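**Software notes: the grasp planner in July**

The biggest change this month is in Farby, our grasp planner. Until now it asked the perception module one question: where is the object? If the answer came late, Farby used the last known position and closed the fingers there. In simulation this was fine. On the Ilgate cell it gave us many closings on nothing.

The new version asks also how sure the answer is. When the confidence is low, the arm keeps the fingers open and waits for up to 19 camera frames. Only after this it plans again from the beginning. We replayed 746 recorded attempts with the new rule, and 705 of them gave the same plan as before. The other ones we are checking by hand, and it is slow work.

Segmentation on a pale table is still the weak point. Thin lines and small stains on the surface are sometimes taken for edges of an object, and a sheet of paper lying flat is a difficult case, because it has almost no height.

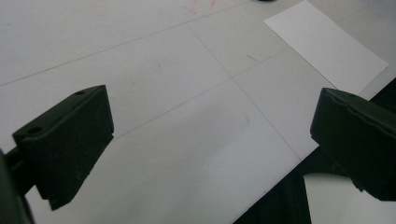

For this reason Huka, the labeling tool, has now a separate class for surface marks. Please use it also for very faint ones. We need 2000 labeled frames before the next training, and the Yakubu team has offered to share the work with us. If you can label for an hour in the afternoon, write to the planner mailing list and you will receive a batch.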